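Does a Cup Rack Really Dry Your Cups?

Ask a grown-up why there is a cup rack on the kitchen bench and they will probably say, "To dry the cups, of course." People say "of course" when they haven't checked. So let's check.

First, what does drying mean? When you rinse a cup, a thin layer of water clings to it. Some of that water runs down and drips off. The rest has to evaporate, so it turns into a gas called water vapour and floats away into the air. You can't see it go.

Dripping needs gravity. Evaporating needs air that can move about and carry the vapour off. A cup that gets plenty of both should dry well. A cup that gets only one might take its time.

Now think about a cup turned upside down on a flat bench. Gravity is doing its job, and the drips slide down to the rim. But then where do they go? The rim is sitting on the bench, so they make a little puddle there. The air inside the cup is shut in too. Once that air is full of vapour, it can't take much more.
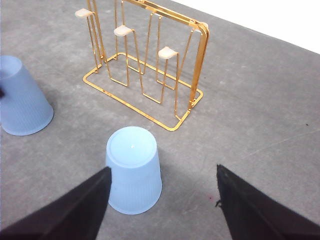
Leon's nan, reading this over, says she has dried cups upside down on the bench all her life and they come out perfectly fine, thank you, as long as you put a tea towel underneath.

Fair enough. A tea towel soaks up the puddle, and it is a bit lumpy, so some air sneaks under the rim. That might be all the help a cup needs. It doesn't prove the rack is useless, though, and it doesn't prove the rack is better. We need a test.

The Quaye Kitchen Test

You will need 2 plastic cups the same size and colour, a cup rack with arms, and a bench or table. Ask before you borrow the rack.

Dip both cups in a sink of cold water, lift them out and give each one a single shake. Hang one on an arm of the rack. Stand the other upside down on the bare bench. Leave them for 84 minutes. (Why 84? No special reason. Pick your own number if you like, but use it for both cups.)

Then wipe the inside of each cup with a dry square of paper towel. Which square is wetter? Write it down, even if it isn't the answer you wanted.

Is one go enough? I don't think so. Maybe one cup was nearer the window. Swap the cups over and do it again. Our readers at Ketden tried it 8 times in May, and they didn't all agree about the winner.

What about fancy racks?

Shops like to tell you that a shiny rack is a better rack. I doubt it. Water doesn't care about colour. What could matter is how much of the cup the rack touches. Thin wire touches only a little bit, so most of the cup is left open to the air. A fat arm might block more of it. You could test that too, if you can find one of each.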